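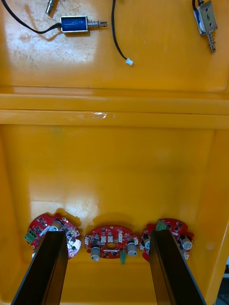 Robot arm takes over the sorting bench at Pulura in Clornwood

February 11, 2023

If you've ever had a vending machine or a boom gate fixed in Clornwood, there's a fair chance the bits went through the Pulura workshop on Maihi Street. I dropped in this week because I'd heard the sorting bench had gone over to a robot, and I wanted to see what the people who used to sit there were doing now. (Still working there, I'm glad to say! I'll get to that.)

The bench is where old parts land after they've been pulled out of machines. Solenoids with their leads still on, red circuit boards, cable ends, brackets, all in together in yellow trays. Someone has to split them up, boards one way and solenoids the other, before the repair side can test anything. For years that someone was whoever drew the short straw on the roster, and they'd be hunched over it for a whole shift with a lamp and a cup of cold tea.

Now the arm does most of it. It has two flat black fingers and it goes about things very calmly, a lot slower than I'd pictured. Kane Whitcombe has been on the bench longer than anyone, and he told me he could beat it for speed any morning of the week. "First hour, no worries," he said. "Come back at three in the afternoon and see who's in front, but."

The system is called Sindgate and it went in last September. The first month was rough by all accounts. It didn't like shiny parts, it didn't like wires that crossed over each other, and it would stop and wait for help so often that Kane had a stool put next to it. By his own tally it stopped 67 times on its worst day. These days he reckons on 24 or so, most of them tangled leads, and he can be doing something else until the light comes on.

The something else is what I was there to ask about. Four people used to share the sorting. Two of them have moved across to the test benches, which pays a bit better and needed a course that Pulura covered. One has gone part time, which she'd wanted to do anyway. Kane stayed put, and his job is now half minding the arm and half checking what it's done. He writes the batch numbers on the metal parts by hand in black marker, same as he always did, and he's not giving that up for anyone.
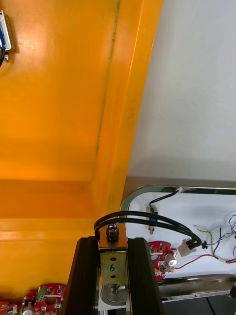

He's pretty frank about the bits he doesn't like. The chat has gone, for a start. With four of you around a bench you hear about everybody's kids and everybody's footy team, and with one of you and an arm you mostly hear the arm. He's also had to learn to lay things out in a way that suits it, with the boards spread apart and the leads not bunched up, and he admits it felt a bit rich to be tidying up for a machine that was meant to be tidying up for him.

On the other hand, his wrists have stopped aching. He used to strap them up before every shift and he hasn't bought tape since before Christmas. He also likes that the fiddly decisions still come to him -- whether a solenoid with a tired spring is worth testing, say, or whether a board should go straight to scrap. The arm moves it, he decides.

The shop's record for parts through the bench in one day was set a fortnight ago, and it stands at more than 464. Kane had the figure written on the whiteboard with his own name next to it, above the robot's.

I asked whether anyone was worried about the test benches going the same way. There was a bit of a pause in the tea room at that. The manager's line is that testing will stay with people for the time being, and a couple of the newer staff told me they'd like to see that in writing. They've asked for it to go on the agenda for the next staff meeting, and I've been told I can ring up afterwards and find out how it went.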